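Okay, the one-vessel desk. I've now had it recommended to me by two podcasts, my sister-in-law and the Marikar newsletter, and I have doubts. Thread.

The claim, for those lucky enough to have missed it: clear the desk, put down one upright container, and every long thin thing you own goes in it standing up. Do this and you'll "reclaim the surface." The surface of what, from whom, they don't say.

I did it anyway. White top, cream vessel, the black stick tool I use on the keyboard as the first thing to be housed.

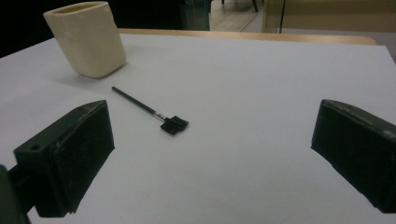
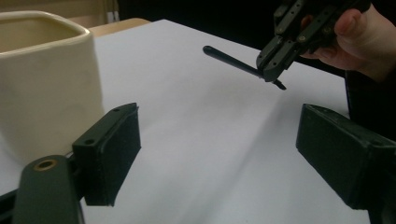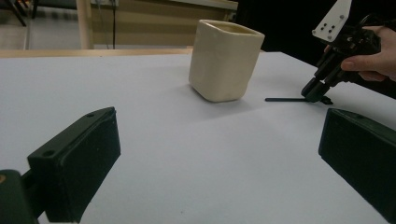

Kamrul Begum: I did this in April and all that changed was I now have a cup full of dead pens in the middle of my desk where they used to be in a drawer. Is there a part two where they tell you what to do about the pens?

Kamrul, there's a part two. It costs extra. Part two is a bigger vessel.

And this is my first complaint. A cup doesn't sort anything. A drawer full of junk is a lying-down pile and a cup full of junk is a standing-up pile. The second takes up less room and photographs better.

Second complaint: the word vessel. I've seen the same sort of rounded-square cream pot sold as a pen cup, a planter, a toothbrush holder and a "catchall." It's a pot. If it had holes in the bottom it would be a pot for plants. Calling it a vessel is how you get to charge vessel money.

Mine's from Flulorau and it was $11 on clearance, so I can't complain about vessel money personally. I'm complaining on behalf of others.

I will say the square-ish shape is better than a round one. Pencils in a round cup go sliding around the rim to wherever they like. With corners they pick a corner and stay in it. There, a nice thing.

Back to the rules. The Marikar people say the vessel should stand at the "far third" of the desk so you have to reach for it, and reaching makes you think about whether you need the item. I need the item. I'm reaching for it. What is there to think about?

I have short arms and the far third of this table is a stretch. After a day of it I stopped putting things back in the cup and just left them lying near the cup. So now there's a method and also a mess, side by side.

They've got an answer for that, too. If you don't put things back, you haven't "committed to the reach." I love how these systems work. If it goes well, that was the system. If it goes badly, that was you.

Third complaint, and it's the big one. Not everything thin wants to stand up. Take the black tool with the flat little head on a silver collar. Which end goes down?

Head down, it sits on its own head all day and the head bends. Head up, it's fine, but it's long and the cup is short, and every sleeve that goes by catches it. Guess how I know about the sleeve.

Artists have known about this forever. You don't rest a brush on its bristles. My high school art teacher would have taken the cup away from me. So for anything with a soft end, the answer is head up or lying flat, and the one-vessel desk doesn't allow lying flat. Lying flat is "surface debt."

Surface debt!! I had to go lie flat myself.

Tharindu Cassim asked in the replies if a heavier cup would fix the sleeve thing. It would fix the falling over. It wouldn't fix the catching. You'd just get caught by something heavier.

Tharindu's other question was better: how tall should the cup be? My rule, which I just made up but will defend, is stand your most-used thing in it before you pay. If more of it is outside than inside, put it back on the shelf. If only the tip shows, you'll be digging with your fingers like a raccoon. Somewhere between.

Also look inside before you buy. Anything with a light interior is going to wear graphite and ink forever. Mine's pale inside and I've made peace with it, but I did put a folded square of paper towel in the bottom, and that's helped more than any of the official advice.

The paper towel isn't allowed, by the way. The Stositness blog says liners are "hiding from the container." I'm hiding from scrubbing it with a bottle brush, thank you.

Let's talk about white surfaces, because every single one of these setups is on white. I put a white cover sheet over the far nicer wood so I'd be doing it properly. It does make everything look tidier. It also shows every crumb, hair and eraser shaving within a minute of its arrival.

I'd argue that's the whole trick. People don't keep the desk clean because of the cup. They keep it clean because it's white and they can see the filth. You could skip the cup and get the same result with a bedsheet.

And covers crease. I've smoothed mine, I've weighted it with books overnight, I've flipped it. It still has lines in it where it was folded. None of the desks in the newsletter have creases. I don't believe them.

If you want one that doesn't crease, a Cultidwood rep told me in their store to store it rolled and never folded. Good advice that would've been more use printed on the package, which was folded.

Tonantzin Barrera says I'm being unfair and that having one place for things stopped her losing scissors. Fair enough! One place for scissors is a great idea. I have one place for scissors. It's a hook. I've never written a newsletter about the hook.

What bugs me is the jump from "have a place for your scissors" to "have one place for everything." Those are opposite pieces of advice. If the scissors, the ruler, the black stick and all the pens live in one pot, then I'm still rummaging, I'm just rummaging vertically.

So what did I learn from 13 days of this? I kept notes because I didn't want to be accused of not committing to the reach.

Days one and two: very pleasant. But I'd just cleaned the whole desk. Anything's pleasant after that. You could put a brick on a clean desk and feel like a new person.

First week: the cup fills up. I'd started with one tool and decided to add only what I used. It turns into a hotel lobby. A chopstick got in. I do not know who invited the chopstick.

Second week: I stopped noticing the cup at all, and I'd guess this is what happens to everyone, and that's why nobody reports back at this stage. All the glowing posts are from day two. Go and look at them. Find me one from the second winter.

Somebody will tell me the Marikar survey says 600 people felt calmer. Calmer than when? Asked by whom? They were customers, and they were asked in the same email that had the coupon in it. I'd have said calmer.

Obaidul Mridha wants to know if I'm keeping the cup. Yes, I'm keeping the cup. I like the cup. It's a bit lumpy and the color goes with everything. I never had anything against the cup, I've got something against the philosophy they've wrapped around it.

Here's what I'm doing with it now, in case it's useful to anyone who already bought one and feels silly.

Pens and pencils only, working ones. I tested each on the back of an envelope and the dead ones went straight in the trash. That took less time than reading the guide and did more good.

Soft-headed things lie flat in a shallow tray at the back. The black stick lives there. Its head isn't touching anything and my sleeve and I are on speaking terms.

Scissors on the hook. Always were.

Cup goes near the hand I write with, well inside my reach, in gross violation of the far third. If I think about the item less that way, I'll cope.

Once a month, tip the whole lot out. If there's a chopstick, ask it to leave.

To everyone asking for a link to the cup: I don't have one, it was clearance, and any pot you've got will do. A jam jar will do. A mug with no handle is the classic and you already own it, it's at the back of the cupboard because you felt bad throwing it away.

To the person who said I "clearly have issues with reaching": I do. I said so. Short arms, see above.

And to Junhao Yao, who pointed out I've now spent more words on a pencil pot than the newsletter did: true, but mine were free and there's no part two.

Okay there might be a part two, because I've just been told there's a one-basket kitchen.

124 replies and most of them are people defending their cups. Please, keep your cups. I'm turning off notifications to go look for a pen.

Filed under: Desk & Home Office, Things I Tried So You Can Argue

More threads
Drawer dividers: who has drawers that size?
I labeled my spice jars and learned nothing (June 11, 2019)
The case against matching hangers
Cable boxes are just boxes
Rolling towels vs. folding towels, a grudge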